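Giving up the car, nine months on

We sold the car in September. It was due new tyres and a cambelt, the insurance had gone up again, and when I added up how often we drove it the answer was four trips a week, most of them under three miles. A man from Wemetti came to collect it and was gone before I had finished my tea.

The first month was mostly habit. I kept looking for the keys. I also kept agreeing to things on the far side of town and then having to work out how to get there. The 72 bus goes from the end of our road but it takes nearly 90 minutes to do the full loop, and if you want the hospital or the big garden centre you are on it for most of that.

Food shopping was easier than I expected. I go three times a week now, on foot, and buy less each time. We throw less away. Heavy things like cat litter and potatoes I get delivered once a month.

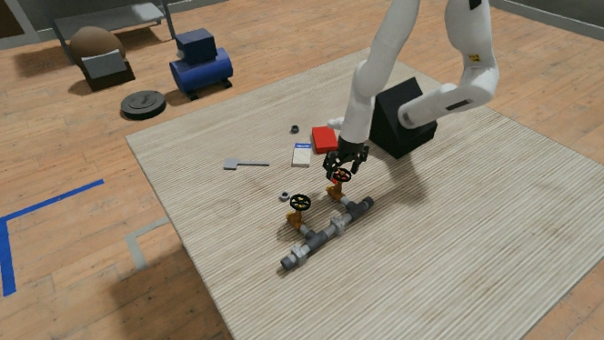

Winter was harder. January was wet and I was tired of arriving everywhere with damp knees. I bought proper waterproof trousers, which I should have done at the start, and a better rucksack. I also joined the car club at Wundside and have used it three times: once for the tip, once for a funeral, and once to fetch a chest of drawers that turned out to be too wide for the stairs. It went back the next morning.

Weronika Urbańczyk asked in the comments last time whether we have saved money. Yes, a fair bit, though train tickets eat into it more than I had planned for. Visiting my sister costs more than the petrol did, and I have to change twice. I still go — just less often, and I stay longer.

I don't miss driving. I do miss being able to leave a party when I want to.

Next job is the bike, which needs a new chain and probably a new back wheel.

Posted 16/06/2025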